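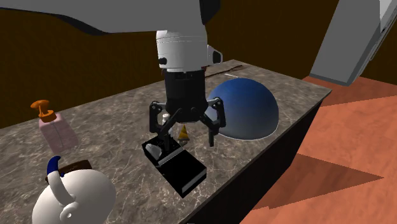
Seal stone countertops before you mount the Nolto under-sink water filter, because the faucet hole exposes a raw edge that the old finish does not cover. The steps in this section apply to marble, granite and limestone. A gray marble-patterned countertop may be real stone, or it may be a printed or molded surface that only has the pattern, so check which one you have before you go any further. Printed and molded tops do not need sealer. If yours is one of those, go to Section 5.

## 4.1 Check the surface

1. Clean a small area near the back wall with plain water and let it dry overnight.
2. Put a teaspoon of water on the clean area.
3. Wait 15 minutes, then wipe the water away.
4. Look at the spot. A darker patch means the stone is taking in water and needs sealer. If there is no change, seal only the cut edge of the faucet hole (step 6 in Section 4.3).

**Note:** Do not use lemon juice or vinegar for this test. Both leave dull marks on marble and limestone.

## 4.2 What you need

- Ondale stone sealer, one bottle
- Two lint-free cloths
- A foam brush, 1 inch or narrower
- Painter's tape
- Nitrile gloves

The sealer is not in the filter box. Any water-based sealer marked for food areas can be used in its place, but follow the drying times on its own label.

**Caution:** Open a window or run the range hood while you work. Keep the bottle away from pilot lights. Turn off gas burners and let them cool first.

## 4.3 Apply the sealer

1. Drill the faucet hole as shown on the template sheet. Vacuum out the dust, top and bottom.
2. Wipe the countertop with a damp cloth. Let it dry for 12 hours.
3. Tape off the sink rim, the wall and any metal trim.
4. Pour a small amount of sealer onto a cloth and spread it over one section at a time. Work from the back toward the front.
5. After five minutes, wipe off whatever has not soaked in. Sealer that dries on the surface turns cloudy.
6. Use the foam brush to coat the inside of the faucet hole. Go over it twice, with 40 minutes between coats.
7. Remove the tape while the sealer is still slightly tacky.
8. Leave the countertop alone for 42 hours. Do not set dishes, mats or small appliances on it.

**Note:** If cloudy streaks appear, dampen a cloth with fresh sealer, rub the streak for a few seconds and dry it right away. Old streaks may need a stone polish.

## 4.4 Fit the faucet base

1. Slide the rubber washer onto the threaded stem, flat side up.
2. Lower the stem through the hole. It should drop in without force.
3. From below, add the plastic spacer, the metal washer and the nut, in that order.
4. Turn the nut by hand until it stops, then give it a quarter turn with the wrench.

**Caution:** Do not overtighten. Stone can crack at the hole, and the warranty does not cover countertop damage.

If the faucet still rocks, loosen the nut and check that the rubber washer has not folded under itself. The older washer in Rashidi retrofit kits is thinner and has to be doubled up.

## 4.5 Care after installation

Wipe up coffee, wine and oil soon after they spill. Use a mild dish soap and skip anything with bleach or grit. Repeat the water test in Section 4.1 each January, and reseal when the spot darkens.

Revised 13 February 2022. Text by Daryna Harasym, checked by Godfrey Makokha.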